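Casual Sorters and Packers (two positions) – Toy Library and Block Room

Posted February 2023
Brasura Play Library, Prirer Street
Casual, school terms, mornings
Reports to: Ljubica Hodžić, collections

Brasura lends toys to families the way other places lend books, with the difference that books don't roll under the fridge. We have 681 member households and nearly 2,000 items on the shelves, and every item that goes out comes home in some altered state. We're after two people to put things back the way they were.

The work is sorting, checking, wiping and packing. Returns come in through the hatch at the front and get tipped out on the long bench in the back room, usually with a sock. From there each set is rebuilt against its card, anything chipped or chewed goes on the repair shelf, and whatever is left goes into the basket it belongs to. You'd be surprised what people consider a complete farm.

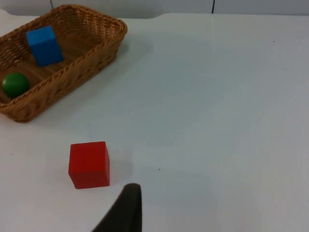
Loose pieces are the heart of the job and the part most applicants underestimate. Blocks and balls from the under-threes collection are lent by the basket, and a basket isn't finished until everything on the card is in it. A blue cube and a green ball tucked inside while the red cube sits out on the table is a basket still in progress, and we'd like you to feel mildly bothered by that. If you feel severely bothered, so much the better, but please take your breaks. Colours matter because the cards go by colour, and a family who borrowed a red one will be asked for a red one.

What you'd be doing

Checking returned sets against their cards and initialling the card, legibly.
Wiping down painted and plastic pieces. The cleaner we use is mild and smells of pears.
Lining and packing baskets for the next loan, and shelving them by number.
Answering the hatch when So-yul Byun is on the phone, which is a fair bit of the morning.
Entering missing pieces in Grellomeck, our catalogue software. It is old and takes offence easily. Training is provided.

About the linings

The wicker baskets are lovely and they snag. Two years ago Eleni Berisha started lining the ones used for dolls' clothes and soft toys, and borrowers liked it so much that we now can't stop. New linings are cut plain and white from whatever sheeting we've been given, then folded over and tucked down inside. They need to be reasonably smooth. They don't need to be ironed, and anyone who offers to iron them at interview will be regarded with suspicion.
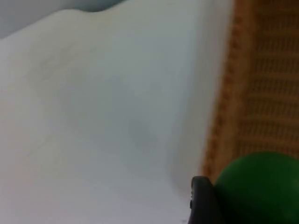 White sheet and wicker basket, Brasura back room.

Linings go in the wash between loans and come back in a heap, so some folding is involved. If you've ever folded a fitted sheet to your own satisfaction, put it in your application and we'll ask for a demonstration.

Who would suit

Someone patient, with decent eyesight and a tolerance for small bells. You'll be on your feet for much of the shift and lifting baskets up to shelf height, and the heavier train sets are a two-person lift. No qualifications are needed. Experience in a shop, a library, a childcare centre or a house with several children in it would all be useful.

You will need a current working with children check, or be willing to get one before you start. We'll reimburse the fee.

Hours and pay

Shifts run from 9 to 12.30, two or three mornings a week, with a bit extra in November when the whole collection gets a stocktake. Pay is at our casual rate for library assistants, and Ljubica will send you the current rate sheet if you ask. There's parking behind the building for those with small cars and strong nerves. The 324 bus stops opposite.

Tea is supplied. Biscuits are supplied in theory.

How to apply

Send us a page about yourself and the name of one person who has worked with you, other than a parent. A résumé is fine too, but we do read the page first. Drop it through the hatch or post it to Aslı Aydoğan at the Prirer Street address, marked "Block Room". Applications close 20 days after the posting of this notice.

Interviews are short and held in the back room. You'll be given a card and a mixed tub of pieces and left alone with them for a while. There is no trick to it, though the lid on the tub does stick.

Questions about the role can go to Ljubica, and questions about overdue puzzles to Jasmina Leka at the front desk, who already knows which one you mean.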